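Backlash after regreasing a small gear reducer

The Saha reducer on my drill press feed was noisy, so I stripped it, washed out the old grease and repacked it. Quieter now, but there is play at the handle that I don't remember.

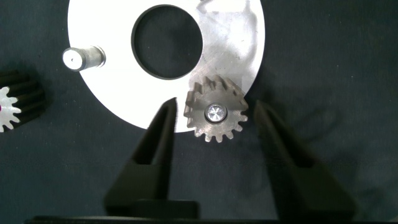
Guoqing Zeng
Moderator, Small Drives

Old grease hides backlash. Stiff grease fills the tooth gap and damps the knock. Measure at the output with the input locked before you order anything.

wmaes73
Disagree. Grease doesn't hide play you can feel by hand. I would suspect the shims. Mine had 2 under the bearing and one stuck to the cover.
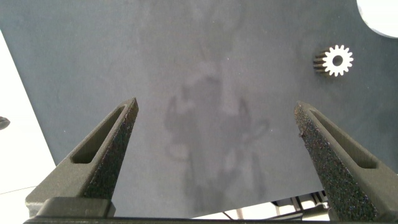
Can I use a thicker grease to take up the play?
It will mask the noise for a while, but tooth clearance stays the same and the drag goes up.

jovita_t
Agree with wmaes73 on shims. Check the cover too - a dirty face will tilt it.

Guoqing Zeng
Fair on the cover. I still want a number first.

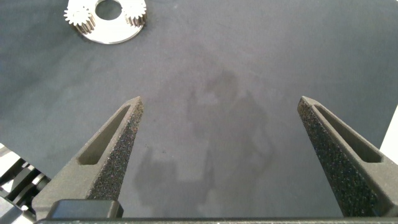
Re: Backlash, measured

Input locked, indicator on the handle at 80 mm radius: 11 hundredths. Found a shim on the cover, as wmaes73 said. Refitting tonight.

wmaes73
Clean both faces first.

Contact Katetti Forums | Copyright May 2018 | Back to top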